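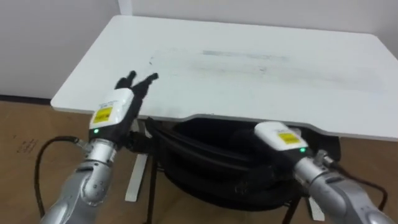
Half a day of pushing a chair about

I spent most of Wednesday teaching a robot to move an office chair, and my shoulders would like you to know about it. I'd put my name down weeks ago when Nazar Tkachuk was asking round for people to come and have a go at the controls, mostly out of nosiness, and then forgot all about it until he messaged to say bring flat shoes and have a proper breakfast.

The set-up goes by the name of Bilovon (no idea, don't ask me) and it works like this. You stand with a handle in each fist, and whatever your hands do, the two arms do as well. Close your fingers and the gripper closes. There's no programming in it at all from where you're standing. You do the job over and over, everything gets recorded, and later on the learning side of things chews through it all and tries to work out what you were up to.

I went in thinking a chair would be easy. I move chairs every day! But I've never had to think about where I hold one, and with these arms that's the whole game. My first few goes were dreadful. I grabbed too low, then I grabbed one side before the other and the whole thing swung round away from me, as anything on casters will. Nazar let me make a mess of it for a while before he said, very kindly, that I might try bringing both hands in together.

That helped a lot. So did going slower. You can't feel anything through the handles, or at least I couldn't, so you do it all by eye, and your eye is forever telling you that you've arrived when you've still got a bit to go. I kept squeezing thin air next to the cushion.

The grip I liked best in the end was one finger up each side, close to the upper rim, where you can steer the thing like a shopping trolley.

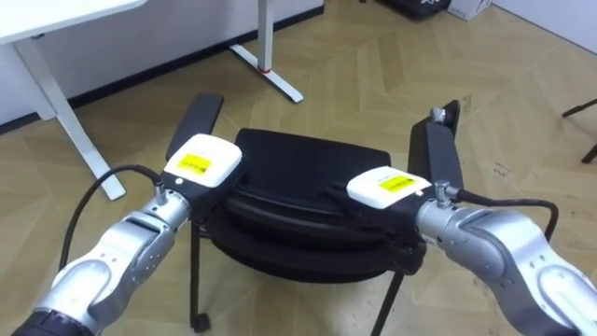
Things I wish I'd known before lunch

Don't tidy up your mistakes. I had a habit of fumbling the grip, letting go, shuffling about and starting again in the middle of a recording. Some of that is useful, apparently, as the robot needs to see how a person gets out of trouble. But if every single go has a fumble in it, then fumbling is what it learns. So we agreed I'd carry on through small wobbles and stop the recording for the big ones.

Start from different places. I'd got very fond of one spot on the floor and Nazar kept moving the chair off it. A bit to the left, turned the other way, closer to the desk. Annoying, but fair enough.

Take your breaks. Otis Haverford, who did the afternoon shift after me, lasted 40 minutes before he had to sit down, and he goes climbing. It's the holding still that gets you – your arms are up in front of you the whole time.

The target for the chair job is 2000 goes between all of us, and they were on 684 when I left. I've said I'll come back later in March for another session. Nazar wants to start on pushing the chair in under the desk by then, and I've been practising at home with the kitchen ones, both hands at once, very slowly.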